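Matúš Baláž has been running the Thursday robotics club in Clivov for long enough that former members now send him their younger cousins. When I visited he had the kettle on before I'd found a chair, and we were well into his own school days before I remembered to ask about the laundry.

The laundry is this year's project. The students call it Halter, and the aim is to teach an arm to pick up clothes and fold them. "They wanted to do a robot that plays soccer," he says. "Everybody wants soccer! I said fine, but first go home and look at what your mother asks you to do every evening, and then come back and tell me about soccer."

They came back with socks, towels and sweaters. The club has 33 members this year, and 8 of them work on Halter, mostly the older ones, though a very determined eleven-year-old has talked her way in. They began with a hand-held gripper, so that a person does the moving and the jaws do the grabbing, and everyone takes a turn with it at home.

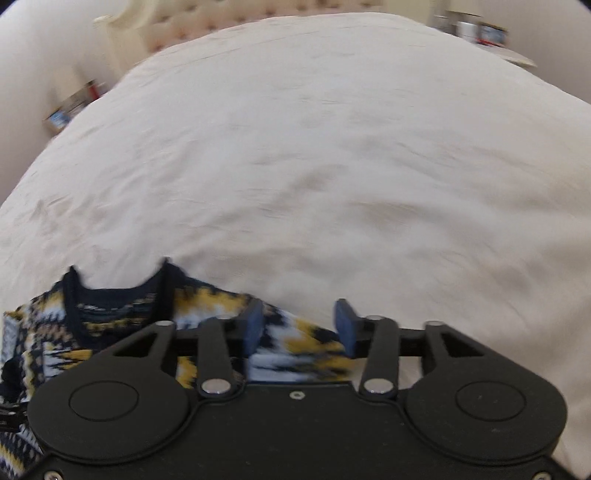

"A sweater is a terrible thing, you know," Baláž goes on, quite cheerfully. "A box has corners. You take hold of a box and you know where the rest of it is. With knitting you pinch one bit and the sleeve goes off somewhere by itself. So we practice, and we write it all down, and then we practice again." The notebook stood at 443 grasps when I leafed through it, each one with initials and a remark. Several of the remarks were just the word "no."

Money is tight, as it is for most clubs. Stondeo, a small workshop across the river, cuts parts for them at cost, and a bake sale in November brought in 200 euros, which went on motors. The arm itself is still in pieces on a shelf – Baláž showed me the shoulder joint with some pride – and the students hope to have it moving before they travel to the Barroso meet this summer.

Will it fold a sweater by then? He laughed and poured me more tea. "A towel, maybe. I would be very happy with a towel."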